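Right, small thread on learning to sew at my age, mostly for the three of you who asked and the one who told me to stop going on about it.

I bought a pattern in February. A simple overshirt, it said on the packet. Two front pieces, a back, sleeves, a collar. I'd made a tote bag and a wonky cushion by then so obviously I was ready for a collar!

Reader, I was not ready for a collar. I unpicked that thing on the kitchen floor with a podcast on and a head torch. If you've never unpicked black thread from black cotton at 11pm, don't.

Svend Þórarinsdóttir runs the Wednesday class I go to, above the wool shop in Bralitz. She looked at my collar for quite a long time and said "well, it goes round the neck". I've been living off that ever since.
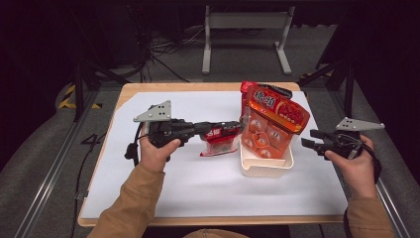 Sleeves are where I've learned the most, so let's talk sleeves. You cut them with a curvy top that looks far too big for the hole it's going into, and it IS too big, you're meant to ease it in (pins, patience, swearing). Colour matters more than I thought as well. I'd been doing everything in black and navy, and then I kept noticing that tan-brown, the one on both arms up there, and now I want an overshirt in exactly that. It goes with black, it goes with a pale table, it'd go with my whole wardrobe.

Fabric hunting, then. The remnants place in Tositz had a lovely brown twill but only 45 centimetres of it, enough for one cuff and a bit of sulking. Selim Kaplan from class says to wash it before cutting, always, even if the label swears it won't shrink. He lost a pair of trousers that way – they fit his nephew now.

Things I'd tell me-in-February: buy decent pins. Iron every seam as you go, yes even that one. Change the needle. Don't start a buttonhole after dinner.

Still to do on the current one: hem, 5 buttons, and the left cuff, which I put on inside out. Again. Anyone got a brown twill source that posts? Replies open, dog permitting – he's asleep on the pattern.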